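5. Fault investigation: loss of grip force during sorting

The sorting task was the second of the two tasks in our project plan. The arm has to pick snack packages off the table and put them in the correct box, chips in one and cookies in the other. By February the program, which we call Ploma, could finish a full session without anyone touching it. Then the arm began dropping bags.

5.1 What happened

The fault first showed up as a bag of chips falling during the lift. We put it down to a bad grasp point and restarted. Over the next 14 picks the arm dropped four more bags, all of them from different heights. On the last one the gripper opened fully while the arm was still moving, and the bag hit the edge of the table and split.

Ehsan Nikzad pressed the emergency stop. We should have stopped after the second drop, and our logbook entry says so.

5.2 Log files

The controller writes one line for every gripper command. In the failed picks the commanded closing force was 70 percent, the same as in the good ones. The reported finger position was also normal. What was different was error code 916, which appeared shortly before each drop. Our program did not check for it. The Dokmont manual lists this code as a short loss of communication with the gripper. After that the gripper goes back to its startup state, and the startup state is open.

So the arm kept following its path with a gripper that had restarted.

5.3 Cause

We tested the connection in two ways. First we held the arm still and opened and closed the gripper 500 times. There were no errors. Then we moved the wrist by hand through its range with the gripper closed on a foam cube. The error came back when the wrist was turned near its limit with the arm low over the table.

The plug on the gripper cable had worked partly out of its socket. We had routed the cable with too little slack when we moved the setup from the Heywood lab, and each low pick pulled on it a little. The strain relief clip that came with the Wallby mounting kit had been left off.

5.4 Repair and repeat test

We reseated the plug, fitted the clip and let the cable hang with more slack. The program now reads the error code after every gripper command and stops the arm if it is anything other than zero. We also lowered the travel speed for bags.

Figures 5 and 6. Arm at the table, with the two boxes behind.
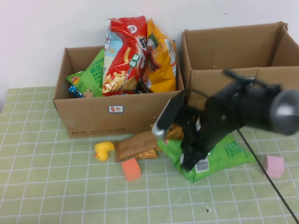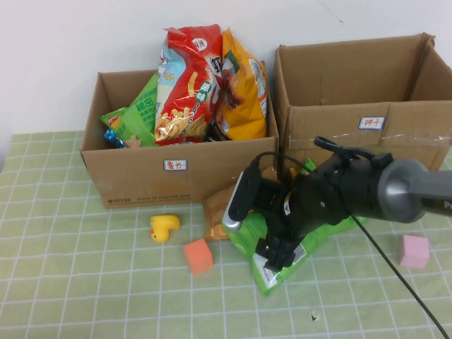 The repeat test used the same package types as the failed session. Code 916 did not appear. One bag was dropped, and the log shows that the fingers had closed on the loose corner of the package, so we count that as a grasp error and treat it in section 6.

Two points are still open. The gripper still opens on restart, and we could not find a setting to change that. A new cable has been ordered, as the pins on the old plug are slightly bent. Until it arrives, one person stays at the emergency stop whenever the arm is running.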